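Re: [chores-list] can they do the boring bits yet?
Sunday, 7.40 am, by Ragnheiður Bundgaard

Quick one before I head out, sorry for the state of it.

> On the weekend Zestach wrote:
> Keep hearing that home robots are a year off. The Cekville depot
> turns round 375 lidded totes a shift, all by hand, and the quote we
> got from Litel doesn't cover latches at all. Would anyone here
> trust a machine with a plain storage box? Open, empty, wipe, close?

Short answer no. Not on its own, not at your speed. Carrying yes, if the handle's up. Latches are where it all goes slow. You and I hook a thumb under and flick, never think about it. With two jaws you have to get under the clip, pull out, then up, and the other hand needs to stop the box skating off across the table.

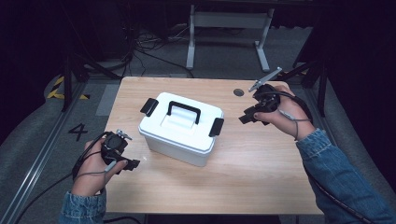
And that's with a person doing the thinking. Steering by hand you get all the judgement for free, so it's the best case. Take the person out and the thing has to work out which way the box is turned before it even starts. Kulkarni's demo arm took 3 goes at one clip when I visited in May and then dropped the lid. Nice people, good coffee, wouldn't buy it.

What I'd look at in your shoes, no particular order:

1. Latches. Ask to see YOUR box, not theirs. Ask to see it crooked on the bench as well.

2. Pads. Soft foam grips well and then it doesn't. Edges go first, frayed bits at the tips, foam lifting off the block. Get the price of spares in writting, and ask who swaps them on night shift.

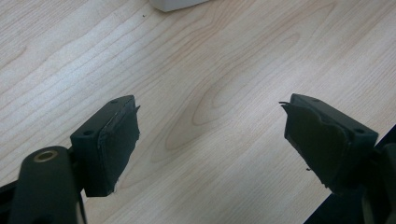

3. Money. Litel wanted 3,250 for the one gripper, before the arm. Pads were 300 a set on top. I'd sooner spend that on boxes with no clips, if your stock can live in them.

4. Wiping. Everyone says its solved. Flat lid, ok. Round the rim and under the handle, no. Bring a really grubby one along and see if they go quiet.

So no, not yet, but I'd go and look again next year. Folding's further off than latches imo. And check both pads when you're at the demo, they can wear very differently, one smooth and the other with a strip hanging off it.

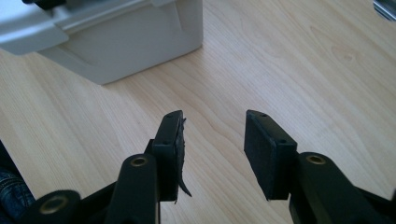

Zestach wrote back that clipless boxes had been tried at Cekville and the lids came off in the van, so latches are staying and so are the people, for now.

R.

Comments (3)

dropbear_jo: Same at our place. The robot carries, we do the clips. Honest split.

Pete M: what about suction for the lid? or does the handle get in the way

tilly: My kids can't do those latches either, so I'm not holding out for a machine.

Get the chores-list digest by email. Unsubscribe any time.
This site uses cookies to remember your login. OK / Settings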